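Workshop notebook, Tasdale garment handling group
October, entry 27

Purpose of entry: to record the state of the knitwear work and the changes to staff duties under the Sterniven folding line. Earlier entries covered woven shirts and bed linen. Knitwear remains a manual operation at all stations.

The line at present accepts flat woven articles only. Sweaters, scarves and ribbed items are diverted to the hand table, where Jovita Arellano and Meriem Lamrani sort and fold them. The demonstration set, which the line will be trained from, stands at 2441 grasps. Knitwear is underrepresented in it, and the current work is intended to correct this. Grasps are performed with the hand-held gripper on ordinary beds with their usual covers and clothing left in place. 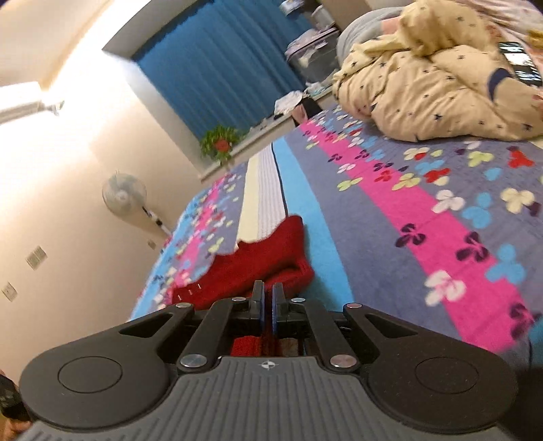
Nesma Zerouali

Approach. The operator brings the fingers up to the near side of the garment with the gap open and pauses before contact. The pause was requested by Evelien Verbruggen, who labels the recordings and needs a clear start point. Bunched knitwear is to be approached as found. It should not be straightened beforehand, as articles reach the hand table in the same condition.

Patterned covers are retained. Laurier Hiebert proposed a plain gray sheet for the first series and the proposal was declined. A note of his objection is attached to entry 3. His view is that the strong stripes will cost us labeling time, and he may be right.

Closure. On ribbed knit the fingers are to take a fold of cloth between them. A grip on the surface loops alone is recorded as a partial grasp, even where the article lifts. Operators should close at an even rate and hold before moving. The item of interest during the hold is how far the fabric is pushed inward at the fingertip. Please record the red ribbed article separately from the flat-knit articles in the log sheet. 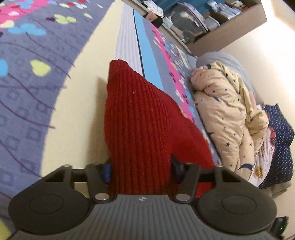

Effect on staff duties

Under the former arrangement, 2 people folded for the whole shift and one person relieved them. Under the line, woven work no longer passes through the hand table. M. Lamrani now spends her mornings on demonstrations and her afternoons on knitwear. J. Arellano has asked to remain on folding and has been told that she may do so through the present series. No commitment has been given beyond it, and she should receive a written answer.

Two points were raised by both folders and are recorded without comment from the group. First, demonstration work is harder on the wrist than folding, as the tool is held away from the body. Second, the folders judge a garment partly by touch, and the tool removes most of that information. M. Lamrani reports that she now watches the cloth more closely than she did when folding by hand.

The posting for the demonstration role carries the same grade as the folding role. E. Verbruggen considers the grade too low for work that depends on folding experience. The matter has been sent to the Narnodholm office.

Open items

Wrist support for the hand-held tool: L. Hiebert to obtain a quotation from Belhaj.
Rest interval between series: to be agreed with the folders before the next entry.
Definition of a partial grasp on ribbed knit: draft with E. Verbruggen.
Written answer to J. Arellano: N.Z., outstanding.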